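Suturing practice nights at Condus: come and sew with us

I'm looking for people who'd like to spend a few evenings this February putting stitches in things. If you're a surgical trainee, a senior med student, a theatre nurse curious about the other side of the table, or a vet (we had two vets last round and they were brilliant!), please read on.

I run the skills room at Condus, upstairs in the old Nornlow building, and I'm trying to learn how people get comfortable with a curved needle. How they pick it up, where along the curve they like to hold it, what they do with the tail of the thread when it starts looping back on itself. Everyone has their own habits and I find the whole business fascinating, which my family will tell you is a bit much at dinner.

You'd come in for 3 sessions, 2 hours each, starting at 6 pm. We begin with plain interrupted stitches, move on to a running stitch, and on the last night you get to choose your own favourite and show the rest of us. Needle drivers, thread and practice pads are all supplied. Bring your reading glasses if you use them, because black thread is kinder than most colours but it's still thin stuff.

You'll get $50 a session, paid on the night, plus tea and whatever I've baked. Parking is behind the building, off Tang Street, and the gate code is 2859.

You do need to have tied a surgical knot before, even badly. Left-handers especially welcome, I never get enough of you.

To put your name down, leave a note at the Vustton desk on the ground floor with your phone number and which hand you sew with, and I'll ring you back to sort out evenings.

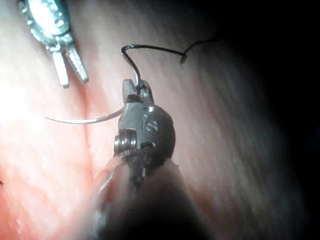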